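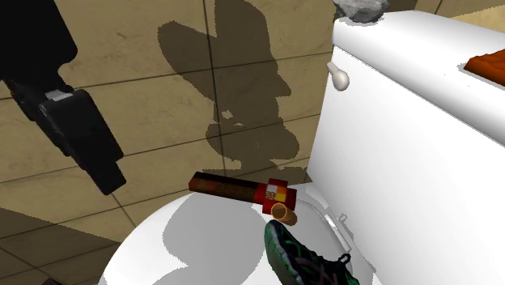
Ticket 1532: Gripper signal out of step after export, bathroom scene

Opened by: Sulastri Simanjuntak
Component: Sena recorder, Donholm exporter
Status: Resolved

What happens

I've been recording teleoperated demos in the Wudcombe bathroom, the task where the Franka picks things off the toilet and moves them away. Recording itself is a joy now, by the way - the new input smoothing makes the arm feel so much less twitchy! The trouble starts at export. In some episodes the gripper command closes well before the fingers do. Played back in Sena the same episodes look perfect. A policy trained on the export learns to close in mid-air above the toilet and then goes down with its fingers shut.

The batch is 452 episodes. I ran the alignment check over all of them and it flags 103.

What I tried

Exported again with a clean cache. Same episodes flagged.
Exported on a different machine. Same again.
Turned off image compression. No change, and the export took forever.
Recorded a few new demos with very slow grasps. None flagged, which surprised me.

Reply from Farzana Minhas

Great report, and thank you for running the check over the whole batch, that saves me an afternoon. Two questions. Did you use the reset key during any of the flagged episodes? And are the images and the joint states shifted too, or only the gripper channel?

Reply from Sulastri

Only the gripper channel. Joint states and images agree with each other nicely. And yes, I use reset a lot! The red piece is small and sits right up against the brown one, so if my first approach is bad I hit reset and go again without leaving the session.

Reply from Farzana

I think that's our bug, then. When you reset inside a session, Sena throws away the images and joint states from the abandoned attempt, but gripper commands live in their own buffer and the last few can survive. They get stuck on the front of the next attempt. The exporter then sees a gripper list that is too long and trims it from the end, so everything arrives early.

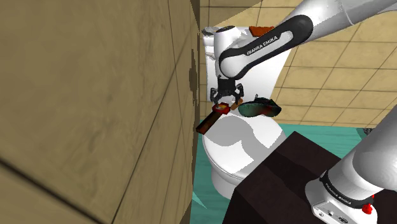
It would fit your slow demos coming out clean as well, if you didn't need to reset during those. Could you open one flagged episode in the raw viewer and compare the length of the gripper list with the length of the joint list? If I'm right the gripper one will be longer.

Reply from Sulastri

You're right! The first one I opened has 4 extra entries at the front, all of them from the attempt I threw away. I looked at several more and the number varies, but they are always at the front. So the good data is all still in there?

Reply from Farzana

All of it, as long as you kept the raw files. Please don't try to repair the exports, the trimmed part is gone from those. I've put a fix on the Siregar branch that clears the gripper buffer on reset, and a small script that drops the leftovers from older raw files by matching timestamps. Run it on a copy first.

Reply from Sulastri

Ran it on a copy, exported, ran the check: no flags. Then did the same with the real folder. I also recorded a fresh session on the branch and hit reset as often as I could, sometimes with the gripper half closed, and couldn't get it to go wrong. So happy not to be recording the batch again. Retraining tonight with the same settings as before.

One small request while we're here - could the exporter stop with an error when the lists differ in length? I would have caught this on the first day.

Reply from Farzana

Yes, good idea. It's in the branch now and prints the episode name too. Closing this one, but reopen it if the check flags anything after the merge.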